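Push notifications: your questions, my answers

I get a lot of mail about notifications, so I've put my replies in one place. I build small apps for a living and I've annoyed plenty of users along the way, so most of this comes from my own mistakes!

When should I ask for permission?

Later than you think. In Prulavia, my recipe planner, I used to ask on the very first screen and most folks tapped No before they'd even seen a recipe. Now I wait until someone saves a meal for another day, then ask if they'd like a reminder. 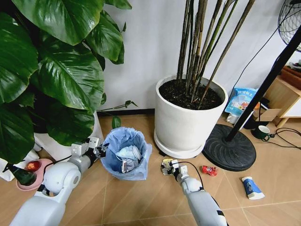
Quispe Mobile Messaging Team

What if they say no?

Leave them alone for a while. On most phones you only get one shot at the system prompt anyway, so I show my own little screen first (plain text, two buttons) and only bring up the real prompt if they tap Yes. If they turned it down, I put a quiet switch in the settings and leave it there.

How many messages a week is too many?

It depends on the app, but for Gumano, which tracks library loans, I stop at 2. Due date reminders don't count toward that – people want those. It's the "we miss you" stuff that gets an app deleted.

Can I test on a simulator?

For the wording and the layout, sure. For delivery, please use a real phone with a so-so connection and battery saver turned on. I once sent a test batch to over 2000 accounts and only then found out that older phones were chopping my titles in half.
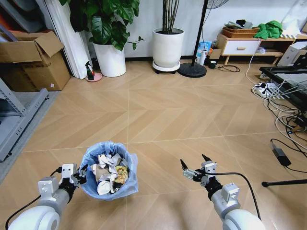 2 min read

What time of day works best?

Go by the user's local time, and store the time zone with the account. I skipped that in July and woke up a whole lot of people at 3 a.m. (sorry again). For reminders I just let people pick the hour themselves, and early evening is what most of them choose.

Should I use emoji?

One is fine if it fits the app. Check how it looks on an older phone first, though, or you may be sending somebody an empty square.

Do I need a paid service like Plikico?

Not to get started. The free tools that come with each platform will carry a small app a long way. I moved over when I wanted scheduled sends and a log I could search, and the switch took me a weekend.

How do I know if it's working?

Don't stop at open rates. Look at how many people turn notifications off in the day after a send – if that number jumps, go back and reread what you sent them.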